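I'm down to the last of the boxes from the move, and it's November, so I've been in this unit for most of a year with a stack of cardboard behind the bedroom door. The last few were all clothes. I'd like to write down how I sorted them while I still remember, mainly for Jamila, who has asked me twice.

I started with winter things. Anything I hadn't worn through the cold months went on the chair. Anything I had worn went back in the wardrobe without discussion. I gave myself 30 minutes a box, with the timer on the oven, and when it went off I closed the flaps and made a cup of tea. Without the timer I read old receipts out of pockets.

Jumpers and sweatshirts took longest. They're bulky, they don't fold down to anything, and most of mine came from jobs or from other people. I laid each one out on the bed before deciding, which sounds slow but saves unfolding it again later.
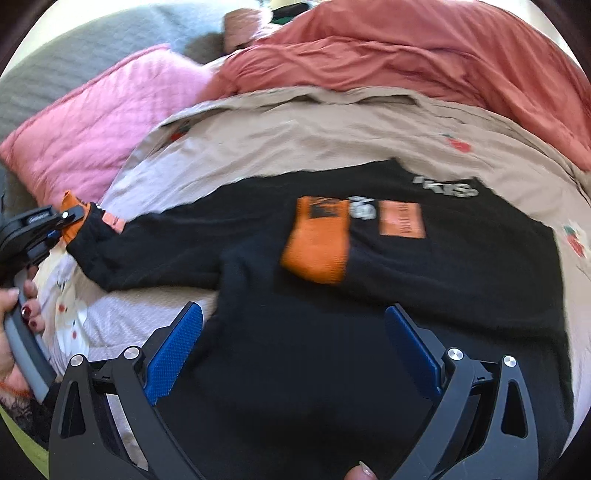
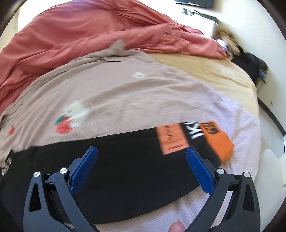
**Filed under:** Home, Clothes, Moving

The black one stayed. I have colder places to go than this flat, and it fits over a shirt.

My rule for the rest was whether I'd pay ten dollars for it at an op shop. It's a low bar and plenty of things still failed it. Two cardigans had gone at the elbows. I'd been meaning to mend them since I lived with Shahnaz Haque in the old place, and she moved out well before I did. I cut the buttons off and kept those. The wool went in the rag bag under the laundry sink.

I did try selling a few of the better pieces on Plemby. I wouldn't bother again. You have to measure across the chest and down the back, answer messages at eleven at night, then post the thing yourself. I sold a raincoat and a pair of boots, and after postage I'd made enough for a takeaway curry. The remainder went to the charity bins behind the supermarket, which were full the first time, so it all rode around in the boot for a fortnight.

Storage is the part I'm still not happy with. The wardrobe has one rail and one shelf, and the shelf is too high to be any use without the step stool. Bent Ketilsson lent me a set of flat tubs that slide under the bed. They're good for sheets and summer things, less good for anything thick. I've put mothballs on the shopping list, or cedar if I can find it cheaply.

There's one box left that I haven't opened. It says "cables and misc" on the side in my handwriting, and I'm fairly sure the spare modem is in there, along with the charger for a camera I gave to my brother. I'll do it when the weather turns and I want to be inside.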